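18 novembre 2020

Bon, je l'ai téléchargée. Pevel, l'appli dont tout le monde parle au boulot, celle qui met en relation des gens pour apprendre un métier à deux, en visio, une heure par semaine. L'idée est simple : tu donnes une heure, tu en reçois une. Moi j'offre de la compta de base, je cherche quelqu'un pour le tchèque.

Inscription en 7 minutes montre en main. Un peu long. Le formulaire demande trois fois la ville et refuse Sulisberg à chaque fois (trop petit, faut croire). J'ai mis la ville d'à côté, tant pis.

Première séance hier soir. 60 minutes prévues, 39 en vrai, coupure de réseau puis plus rien. Mais 39 minutes très bien ! Une prof de collège, patiente, qui prépare sa reconversion. On a parlé bilan, TVA, statut d'indépendant. Elle voulait savoir combien mettre de coté avant de se lancer. J'ai dit 1000 euros minimum pour les frais du début, elle a noté, j'espère ne pas avoir dit de bêtise.

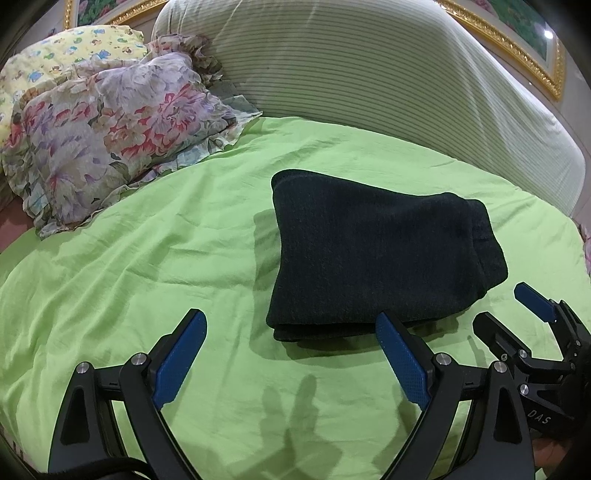 *Drap vert, tricot plié.*

Ce qui me gêne : la notation. Après chaque séance il faut mettre des étoiles à l'autre. Pour un chauffeur, pourquoi pas. Pour quelqu'un qui te raconte ses doutes sur son boulot, bof. J'ai mis cinq et j'ai fermé.

Comparé à Juditz, que j'avais testé en février, c'est quand même mieux. Sur Juditz j'ai surtout reçu des messages de recruteurs, et une formation « offerte » qui devenait payante au deuxième module. Supprimé au bout d'une semaine. Pevel au moins ne vend rien, pour l'instant. L'abonnement pro est annoncé, pas de prix.

Côté tchèque, toujours personne. Enfin si, une demande restée en attente, l'atelier Kopecký, mais eux cherchent un graphiste, ils ont du se tromper de rubrique. J'ai répondu quand même, poliment, dans un tchèque affreux.

Prochaine séance la semaine prochaine, même heure. Je branche le câble cette fois. Et si quelqu'un parmi vous parle tchèque et galère avec ses factures, mon mail est en bas de page.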